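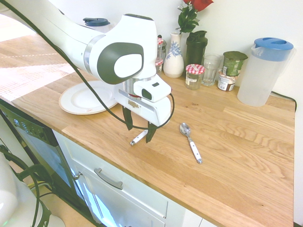
Two green fingers over the spoons-and-plates end of the job.

I'm going to say it: I think kitchen robots are getting good at the part I cared about least, and I'm thrilled anyway!

A spoon on a bare countertop is a mean little object. It's thin, it's shiny, it lies almost flat, and a gripper has to come down right on the handle without banging the counter. My sister Róisín Lenihan thinks that if it can't do the whole kitchen by April it isn't worth having. I disagree (loudly, at dinner).

Can a machine clear up after a family of 4 yet? No. Mine would meet a greasy pan, a cat and a drawer that sticks, and I'd bet on the drawer. But picking up one utensil and then the next is most of what clearing up is, and I'd happily wait 19 minutes for an arm to do it while I read on the couch. Slow is fine by me. I'd start with the spoons.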